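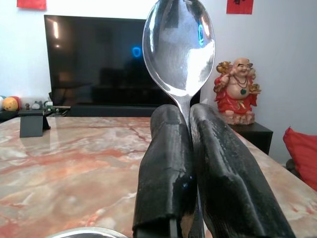 A spoon, upright. Mine are mostly lying down, in the wrong drawer.

My aunt Fidelina Villca moved out of her house in May and left me the silverware. She isn't dead, I should say, because everyone I tell this to puts on the face. She moved into a two-room apartment with a kitchen the size of a bathtub and announced that she was done owning things that need polishing. So now I own them.

It came in a suitcase. I had expected a wooden box with a felt lining and a little brass key, because I have watched television. What I got was a blue suitcase with a broken wheel, and inside it every fork, knife and spoon that had passed through her house since she got married, wrapped in dish towels by a system known only to her. The dish towels were also mine now. I have 300 dish towels, or it feels that way when you try to close a cabinet on them.

I've always eaten with whatever was there. When I got my first apartment I bought a set of Clano, which was the cheapest thing in the store, and the forks bent if you looked at ice cream. After that came strays. A roommate left, her teaspoons stayed. Somebody brought a serving spoon to a potluck and is presumably still wondering. I never chose any of it, and I thought this made me a relaxed person.

Then the suitcase arrived and I found out that I have opinions. Strong ones! I sat on the kitchen floor at eleven at night holding soup spoons up to my mouth with no soup in them. Some are too wide. You have to sort of negotiate with them, tip them in from the corner like you're pouring oil into a car. Others are so shallow that you'd starve. There are three that are perfect, and they don't match each other, and I've already started hiding them behind the potato masher when people come over.

My friend Seren Parry came by to help me sort, which meant she drank my coffee and read me things off her phone. According to Seren you should keep only what you use every week. I asked her when she'd last used the fondue set she has been moving from home to home for as long as I've known her. She said that was different, it was an heirloom. She bought it at a yard sale.

We made piles. Keep, give away, ask Fidelina. The third pile got big fast, so I called her and tried to describe a thing over the phone. It was long, with a narrow bowl at one end and a sort of scoop at the other. She said, "Oh, that's for marrow," as though I'd called to ask what a door was. Then she told me about a dinner in the old house where the power went out and my uncle carved a roast by the headlights of the car, pulled up to the kitchen window. I had never heard this story. I'd been asking her about her life for years, politely, at birthdays, and getting the weather. You ask about a marrow scoop and out comes the whole marriage.

So I kept calling. I'm a little ashamed of how well it works. The butter knife with the chewed handle belonged to a dog called Testa, in the sense that he took it and they had to wait. The 6 dessert forks were a wedding present from a woman she couldn't stand, and there used to be more of them, and she thinks the woman took the others back. She can't prove it. She has had decades to think about it and she's still working on the case.

The give-away pile got smaller after every call. It's hard to donate a fork once you know who stole its siblings. Seren came back the next week, looked at the table, and asked me where the piles had gone. I said I was refining the process.

What I did get rid of was the Clano. I put it in a bag and took it to the thrift store, bent forks and all, and the man at the counter looked in and said, "We'll see what we can do," in the voice of a vet.

I haven't polished anything. I bought a jar of something called Virnance that smells like a swimming pool, and it's sitting by the sink, where I look at it while I wash up. Fidelina says I'm supposed to use a soft cloth and do a few pieces every evening and it won't feel like work. I asked if that's how she did it. She said no, she made my uncle do it.

The marrow scoop turns out to be very good for getting the last of the peanut butter out of the jar. I haven't told her yet. I'm calling her tomorrow about a pair of tongs.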